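Who may count the votes in Drallero

The recount in Drallero turned on 457 ballot papers and one paragraph of an electoral rule that had hardly been read since it was adopted. The paragraph states that a polling station officer must be "resident in the ward and entered on its roll". It does not say at what date. In September the town council held its election under that wording, and six months later two of its seats are still occupied by members whose mandates are described in the minutes as provisional.

The facts are not in dispute. At the Gunow ward station, two of the officers who signed the result sheet had moved house during the campaign. Both were on the roll when they were appointed. Neither was on it on polling day, as the roll had been revised 30 days before the vote. The count itself was checked and found correct to the last paper. No party claims that a vote was altered, lost or added.

The objection came from the Konstantinidis list, which finished third and would gain a seat if the Gunow result were set aside. Its petition argues that an officer who has lost the qualification has lost the office, and that a sheet signed by persons without office is not a result sheet. The remedy sought is the removal of the Gunow figures from the total, with no repeat vote.

The town's legal department takes the opposite view. In its reading the qualification is a condition of appointment, tested once, on the day the officer is named. Anything else, the department writes, would require every station to check its staff against the roll on the morning of the vote, a duty that appears nowhere in the rule and for which there is no form.

Both readings have some support in the text. The rule uses the present tense throughout, which favours the petition. It also contains a separate list of grounds on which an officer can be dismissed, and a change of address is not among them. That favours the town. The regional election court heard both arguments in a single sitting and reserved its judgment.

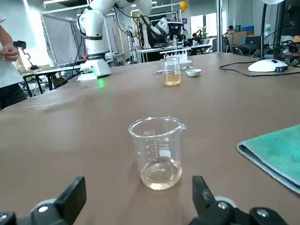

Italo Parisi regards the whole argument as misplaced. In his view the court should ask only whether the defect could have changed the outcome, and he says that a signature by a person with the wrong address "moves no vote from one pile to another". He would dismiss the petition on that ground and leave the residence question to the council, which can amend the rule by ordinary majority.

The test he proposes is well established in other areas of election law. A late notice, a misprinted list number or a station that opens behind time will not normally void a result unless the margin is small enough for the fault to matter. The difficulty in Drallero is that the margin is small. The last seat was decided by fewer votes than were cast at Gunow, so that removing the station would change who sits. Whether the fault affected the outcome therefore depends on what is meant by the fault — the two signatures, or the figures above them.

Chrysoula Dimitriou has put the case for a stricter approach in a paper submitted with the petition. Residence rules, she writes, exist so that the people counting the votes are known to the people casting them, and a rule that lapses after appointment does not serve that purpose. She accepts that removing a whole station is a severe step and suggests a repeat vote in the ward as the proper remedy, although the petition does not ask for one.

A repeat vote would raise its own problems. The roll has been revised again since the election, and the law does not say which version would apply. The civic association Fundar, which observed the count, has asked the court to settle that point in the same judgment, so that a second petition does not follow the first.

In the meantime the council sits with its provisional members, who may vote on everything except the budget. The spring budget has been tabled and deferred. An amendment to the residence paragraph, adding the words "at the date of appointment", has been drafted and sent to the legal department for comment. It would apply to future elections only.

The court has given no date for its judgment.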